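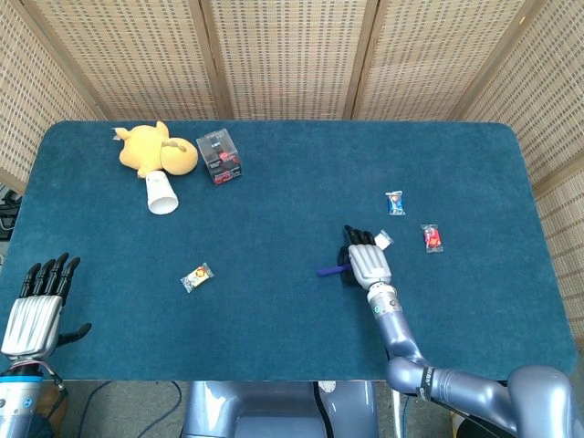 Table 2 with the screens up, items as listed in the ticket.

**Ticket 1072: Small stuff keeps leaving the table**
Opened by: Inger Bundgaard
Opened: 25 March 2020
Site: Stuvolgate, upstairs
Priority: Low (I put High, someone disagreed)

**Problem**

Candy rolls off the carpeted tables. Paper cups roll off the carpeted tables. Last month a cup made it as far as the stairwell, a distance I would not have believed if I hadn't been walking behind it. Carpet was supposed to fix this. Carpet has made it quieter.

**Already tried**

- Checked the table with a level. It's level. Checked the level against the other level. They disagree, so now I have a second ticket.
- Swapped the slick cloth for the teal carpet from Doston. Wrapped candy stays put unless someone bumps the table. Someone always bumps the table.
- Asked people not to bump the table.
- Put the folding screens around the far side and both ends. Big improvement. Whatever heads for the back now hits lattice and stops.

**Still broken**

The near edge is wide open. It has to be, that's where you stand. The corners on the far side are rounded too, and the screens meet them at the base, and a candy fits into that seam nicely. I have fished in there with a ruler.

---

**Reply, Facilities desk**

Can you confirm which items are affected? The form says "everything," and we need to pick a category.

---

**Reply, Inger**

Going by the table as it stands:

- Yellow plush. Not affected. Has never gone anywhere. Lies on its side and stays there, a model employee.
- Paper cup. The main offender when it's on its side, which it is. At the moment it's tucked up against the plush and I'd like everybody to leave it like that.
- Clear box with the black package inside. Not affected. It's a cube.
- Wrapped candies, four. The red one and the blue and white one are over on the right, the yellow and red one is out by itself toward the front, and the small white one is the one I expect to be looking for on Friday.

Please don't file this under Pest Control again.

---

**Reply, Facilities desk**

Filed under Furniture, Other. Suggest the following:

1. Pull the side screens in until they touch the table.
2. Stand the cup up.
3. Run a strip of Hitumard edge trim along the front.

---

**Reply, Inger**

1. Did the left one. The right one already comes down nearly to the front edge, and if I push it any farther I'll be serving time behind it.
2. The cup is meant to be on its side. I don't make the layout sheet. Duangkaew makes the layout sheet, and the sheet says side.
3. How tall is the trim? The last one was tall enough to catch every sleeve in the building.

---

**Reply, Facilities desk**

Low profile. We have 105 inches left on the roll, and the other carpeted table needs some too. Will cut and bring up both pieces.

---

**Reply, Inger**

Fine. Bring the good scissors, ours are under the screens somewhere with the January candy.

**Status:** Waiting on parts
**Related:** Levels disagree (open), Stairwell cup (closed, not reproducible)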